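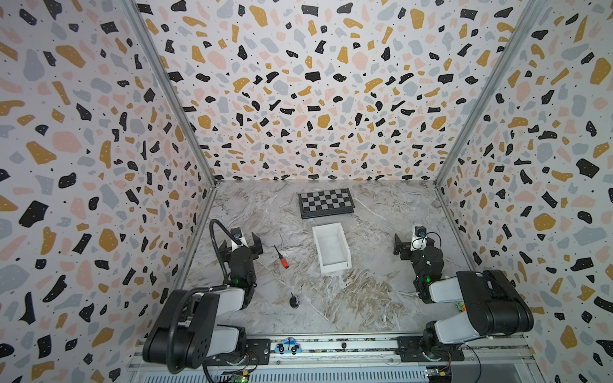 Folding Chessboards and Their Storage
Posted 9/6/26

Readers of this journal will recall that the January entry dealt with the storage of board games in cupboards of limited depth. The present entry concerns folding chessboards only, and in particular the question of whether a board and its pieces should be kept together.

The author's household has owned 2 folding boards over the years. The first, purchased from Sodell, was stored upright between two atlases, and its hinge loosened within a year. The second has been stored flat from the beginning and closes as well as it did when new. Flat storage is therefore recommended wherever shelf width permits. A board with a dark frame will show dust along the inner edge of the frame before it shows anywhere else, and a dry paintbrush is adequate for removing it.

With regard to the pieces, many folding boards are designed to hold them inside. This arrangement is convenient for travel. At home it has been found less satisfactory, as the pieces knock against one another each time the board is lifted. A shallow, open-top plastic bin is preferable. White is a sensible color for this purpose, given that a dark pawn is found at once against it and the light pieces are seldom the ones that go missing. The bin should be rectangular, with walls thick enough to keep their shape on a crowded shelf. The Frade catalog lists a suitable one as item 1539. Pritix sells a similar bin with a lid, which the author has not tried.

A small screwdriver should be kept with the set. Hinge screws work loose with ordinary use, and a quarter turn is usually sufficient. The screws should not be forced, particularly on older boards where the wood around them may be soft. Where a screw no longer holds, the next length up may be fitted, provided that it does not pass through to the playing surface.

The question of felt pads for the bases of the pieces will be taken up in a separate entry. Correspondence on that subject has been received and will be answered in order.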